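Residents' Bulletin
Aug 18, 2019

Changes to the allotment waiting list at Gerthorpe and Henetthorpe

The Parish Office has completed its yearly review of the allotment waiting list. Applicants are asked to read the following notes, as some of the rules have changed since the last notice in April.

The two sites will from now on share a single list. Until this year a person wishing to be considered for both Gerthorpe and Henetthorpe had to apply twice, and a number of households were entered under different dates as a result. Where this has happened, the earlier date will stand. Applicants may still state a preference for one site, and may turn down one offer without losing their place.

There are at present 90 plots across both sites. Eight of these are to be divided into half plots when their current tenancies end, in response to requests from residents who find a full plot more than they can manage. Rent for a half plot will be half the full rate. The water charge will be shared in the same way.

Tenants who have not worked their plot for a whole growing season will receive a letter from the office and will have four weeks in which to reply. Illness, bereavement and caring duties will be taken into account, and tenants in this position are encouraged to write early. Plots may be shared with a named helper, provided the office holds the helper's address.

The lower gate at Henetthorpe remains closed while the path is relaid. Deliveries of manure and timber should be made by way of the upper lane, and must not be left on the verge.

Questions about the list should be addressed in writing to Yakubu Adeleke, Allotments Officer, at the Parish Office. Application forms may be collected from the front desk during opening hours.
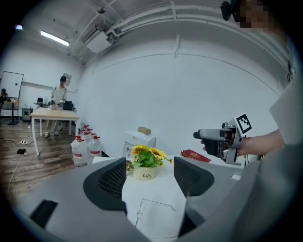 Completed forms should be returned to the same desk. Each applicant will receive a written receipt showing the date of entry, which should be kept until a plot has been offered and accepted.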